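4. Finger pads: swap, align, check

Applies to the Suven hand-held gripper, both units at the Notidthorpe shop. Read section 3 (power and cable) first if you haven't. Updated in September after the last pad change, Iulian Ciobanu's notes folded in.

What you need
Hex key, the small one from the Girkonon kit
New pads, one left, one right — check the mark on the back
Dry lint-free cloth
Paper strip for the pinch test

CAUTION: Unplug before fingers go anywhere near the jaws. Trigger off is not unplugged.

4.1 Taking the old pads off

1. Open the jaws all the way. Unplug.
2. Support the pad with your free hand. Back the screw out slow, don't let it drop into the body.
3. Slide the pad off its bracket. If it sticks, wiggle side to side. No screwdriver as a lever, the printed parts split along the layers.
4. Wipe down the shaft and the clamp. Old dust in there throws the alignment off.
5. Same again, other side. Keep left and right apart on the bench, they look alike and they are not.

Note: do not loosen the shaft clamp for a pad swap. If you already did, go to 4.4.

4.2 Fitting the new ones

1. Check the edges. Any strings or blobs left from printing, trim them now.
2. Seat the pad flat on the bracket. No gap.
3. Start the screw by hand, two full turns, then the key.
4. Snug only. Stop when it stops. Overtightening strips the hole and then you're printing another bracket.
5. Pads should face each other across the gap. One pointing up and one pointing down means left and right got swaped.

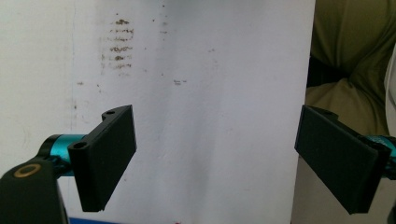
Once both are on, plug in and close the jaws slowly with nothing between them. Watch for one pad arriving early or riding over the other. Open, close, 20 times. Then check the screws again, they settle a bit.

4.3 Pinch test

1. Paper strip between the pads, half way up.
2. Close. Pull the strip gently.
3. Should hold along the whole face. If it pivots, one pad is sitting crooked — back to 4.2 step 2.
4. Repeat near the top of the pads and near the bottom.
5. Write the result in the log, with your initials and the cycle counter. Last swap was logged at 338.

Note: next look at the pads is 200 cycles after the swap. Sooner if someone drops the tool.

4.4 If the clamp got moved

Don't guess the position. Unplug, leave the clamp loose and use the Moldovan spacer block:

1. Block between the pads, jaws closed on it by hand.
2. Push both shafts in untill the pads touch the block evenly.
3. Tighten the clamps a little at a time, left, right, left.
4. Take the block out, plug in, redo 4.3 from the top.

Still crooked after 2 tries, tag the unit and leave it for Bianca Tudose. Don't shim it with tape.

Spare pads: drawer under the printer. Took the last pair? Start a new print before you go.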